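Hokuvier Glacier Monitoring Group
Minutes of the autumn working meeting
23 October 2022
Breltham Field Station, upstairs room, and by phone

Chair: Hanna Wróbel
Notes: Eetu Niskanen
Also present: field team, remote sensing team, data office. Apologies received from the modeling team, who sent written comments.

1. Minutes of the last meeting

Accepted with one correction. Under item 4, the stake lost in the summer was on the lower tongue, not the upper basin. Eetu has changed the file copy.

2. Melt season results

The field team reported on the end-of-season visit to Hokuvier Glacier. All stakes on the center line were read except the one already listed as lost. The lowest stake showed 604 centimeters of ice melt over the season, the most in the group's own record for that site. The stakes above the icefall showed less change than last year, and there was fresh snow on the ground when they were read.

Hanna asked if the lowest reading could be affected by the stake leaning. The field team said the lean was measured and a correction applied. The uncorrected figure is in the field book. It was agreed that both figures go in the annual data table, with a note.

The snow pit in the upper basin was dug to last year's surface. Density samples are still being worked up. The winter balance can't be closed until they are done.

3. Ice front position

The remote sensing team showed the new outlines of the front. The glacier has drawn back 277 meters since the first survey. Most of the loss is on the north side, where the ice now ends in the lake. The south side still rests on bedrock and has moved very little.

There was a long discussion of how to draw the line where debris covers the ice. Two people had traced the same image and ended up with different outlines on the south margin. The team proposed using the radar image to settle it, as moving ice under the debris shows up there and dead ice does not. Hanna was in favor but wants the old method kept running beside it for one more year so the series is not broken.

Agreed: both outlines to be published this year, with the old method as the main one.

4. Lake level and water pressure loggers

Two loggers were recovered from the lake. One holds a full record. The other stopped in late summer and the cause is not known. It goes back to Pirkico for a check, and the group will ask if the warranty still applies.

The full record shows two sudden drops in lake level. The field team thinks water is getting out under the ice on the north side. The modeling team's written comments say the same, but point out that heavy rain fell in the days between the two drops and makes the timing hard to read. No conclusion was recorded. The Szulc gauge downstream may help, and Eetu will ask for its hourly data.

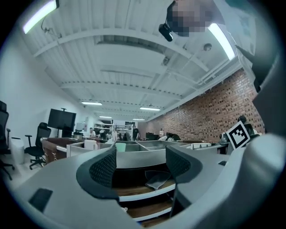 Hanna noted that the village at Szulc has asked twice for a plain summary of flood risk from the lake. The group does not issue warnings and should not look as if it does. A one-page note on what was measured can be sent, with the name of the district office for questions about safety. Draft to be seen by everyone before it goes out.

5. Radar survey of ice thickness

The spring survey covered the lower tongue and part of the icefall. The bed was picked up clearly on most lines. Under the icefall the signal is poor and the team would rather leave a gap in the map than fill it by guesswork. This was accepted.

The new map puts the deepest part of the bed farther up the valley than the old one did, and below the present lake level. If the front keeps moving back, the lake could grow into that basin. The modeling team asks for the gridded data as soon as possible, even in rough form.

The data office asked that files be named the same way as last year. Some of the spring lines have been saved under the survey day and others under the line number.

6. Weather station

The station on the ridge at 2115 meters ran through the summer with one gap. The radiation sensor was found tilted and the readings after the August storm should be treated with care. The mast needs new guy wires before winter. One more visit is possible if the weather holds. Otherwise the work waits until spring and the risk of losing the mast is accepted.

7. Budget

There is 2000 euros left in the equipment line and it must be spent this year. Three requests were made: guy wires and fittings for the mast, a spare logger, and new batteries for the radar. The wires and batteries were approved. The spare logger is on hold until Pirkico has replied on the faulty one.

8. Any other business

The key to the lower hut is missing. Anyone who was there in September should check their packs.

The Breltham station will be closed for heating work for part of the winter. Ice samples in the freezer need to be labeled or they will be thrown out.

Actions

Eetu Niskanen: request hourly data from the Szulc gauge; contact Pirkico about the logger.
Hanna Wróbel: first draft of the note for the village.
Field team: finish density samples; order guy wires; decide on a ridge visit.
Remote sensing team: both front outlines to the data office.
Radar team: rename spring files and send the grid to the modeling team.

Next meeting to be set by email once the density results are in.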